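# Capítulo 13: Lâminas, cabos e bainhas

O presente capítulo trata da cutelaria de campo e dos critérios de seleção do aço. Distinguem-se as facas de espiga integral, em que o metal percorre todo o cabo, das de espiga oculta, mais leves e menos resistentes à torção. A secção final, redigida por Magdalini Karamanlidis, examina as bainhas de couro e a sua conservação. Supõe-se conhecida a nomenclatura do capítulo anterior.
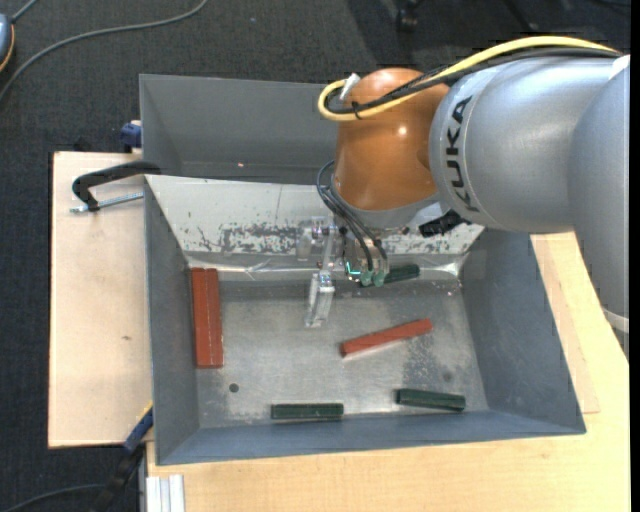
Figura 13.1. Braço robótico KUKA sobre um recipiente metálico aberto.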